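Equipment and Supplies > Computer Workstations > Refurbished
Reading time: 2 min

Pliladis 2 Refurbished Office Tower

The Pliladis 2 is a refurbished desktop tower offered to schools, libraries and public offices that need dependable computers for everyday work. Each order is prepared by Sandik and shipped with a power cord, a printed setup guide and a warranty card. Keyboards and monitors are ordered separately.

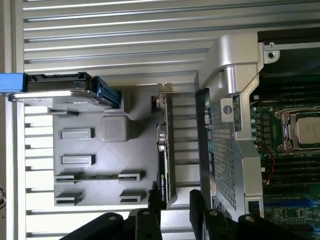

Buyers may choose between a standard drive of 400 GB and a larger drive of 2000 GB. Both are supplied blank or with the operating system installed, as stated on the order form. Drives from returned machines are erased before resale, and an erasure certificate is available on request.

The tower may stand upright or lie flat under a monitor. Vents must be kept clear in either position – a gap of one hand's width is sufficient.
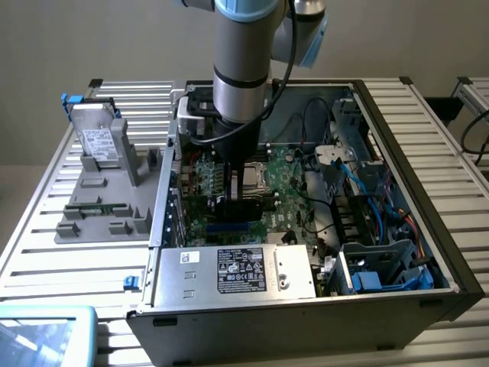 Memory may be added at the time of order or later. Modules purchased from Coste are covered by the same warranty as the tower; modules from other suppliers are accepted but are not covered.

Delivery is handled by Clemeo. Orders for several sites should list each address on a separate line. Questions about contract pricing may be directed to Sylvain Chevalier, Institutional Sales.

Last updated: March
Filed under: Desktops, Refurbished, Schools and Libraries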